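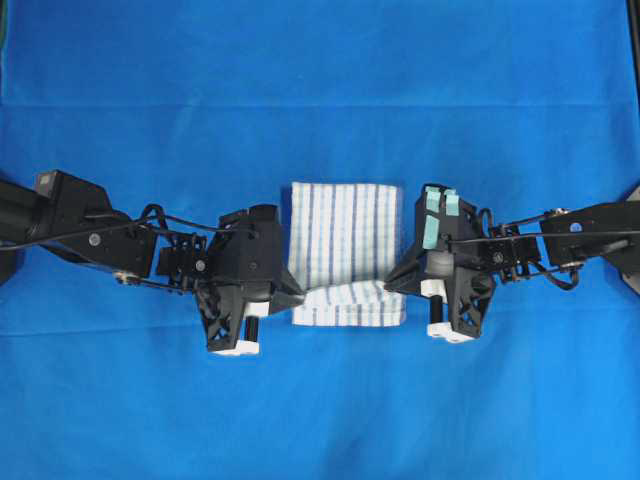 **sereck_left** · June
Club update from the Miranda team. Rules for the towel event are up: two arms, striped towel, blue cloth. The fold has to stay inside the template. We have 50 practice runs logged and I've aged accordingly.

**pillix**
50 is cute. Urkberg's team posted 322.

**sereck_left**
Urkberg's team also has a faculty advisor who answers email.
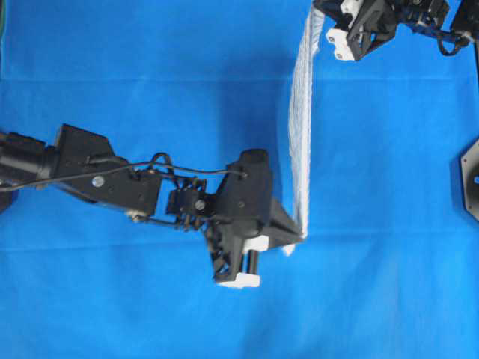

**mossybolt**
Still say you should lift and stretch before every fold. One arm up, one arm down, pull it straight, then lay it out. Skipping that to save time is how you get a burrito.

**pillix**
Disagree. Every lift is another chance to drop the thing. Fold it flat on the table and take your small, ugly points.

**mossybolt**
"Small, ugly points" should go on the club shirt.

**sereck_left**
We're doing both and letting the score sheet decide. Grippers back off and open before judging, per rule 2.

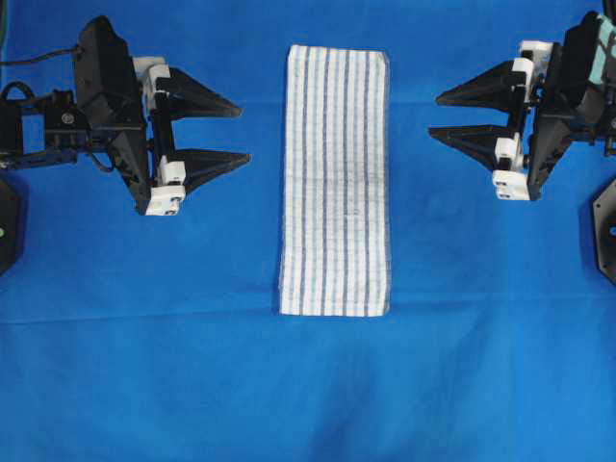

*Fingers open, hands off the towel.*

**pillix**
Bottom left corner sticks out.

**sereck_left**
It's a flare. It's a design choice.

**mossybolt**
Lift and stretch.

**pillix**
Do not lift and stretch.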